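Progress report: Skumow, feature documentary on stage and screen actor Edeltraud Ruppert
Prepared for the Hubmann Fund
September 26, 2024

Dear all,

We are very happy with where the film stands, and I'll try to keep this shorter than the June report!

The biggest news is that the interviews with Edeltraud are finished. We had planned on 15 hours with her and came home with 26. She talked about her first paid part (a maid with one line, which she still remembers and delivered for us twice), the lean years of touring, and the television series Matance, which made her a familiar face all over the country. She was open about money, too. She told us what she earned per episode in the first season, what she asked for in the second, and how she spent the difference on a used car and a new roof for her mother. That conversation gave us a whole chapter we didn't have in the outline, and I think it may be the best thing in the film.

We also spoke with former castmates, her first agent and the costume designer from Matance, who had kept her sketches from the pilot and let us film them all. One castmate had to move his date twice because of a play, so his interview is now set for the week after next. It's the last one on the list.
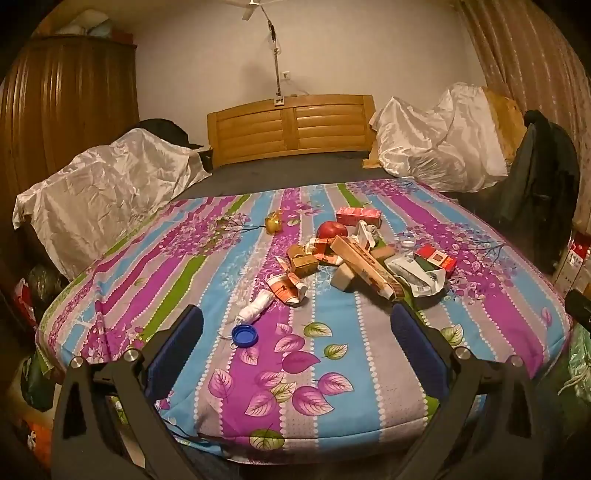

On the archive side, the Kivville theater has opened its storeroom to us. There are 300 photographs from her years in the company, most with no names on the back, and Edeltraud spent two long afternoons going through them with our researcher. She put names to nearly everyone. We have picked 44 for scanning and the theater is letting us use them for a credit and a copy of the film, so that line of the budget comes in well under.

The clips from Matance are slower going. The rights for the first season are agreed and signed. For the later seasons we are still waiting on a price, and I'd like to hold the archive savings against that until we know.

Editing began this month. Erhan Dursun is cutting, and he already has a rough version of the opening, from the maid's line through to the night of the first broadcast. It moves quickly and it's funny, and Edeltraud's voice carries it so well that we have dropped the narrator from the first part. Whether we need one later on is still open. Erhan thinks no, I think maybe for the touring years.

Spending is on plan apart from travel, which went over when we added the extra interview days. The budget table is attached separately, with receipts.

Next up are the last interview, the scans, a full rough cut and first talks with the composer. We would love to show you the opening as soon as the sound has been cleaned up, so please send a few dates that suit you.

With warm thanks from the whole Skumow team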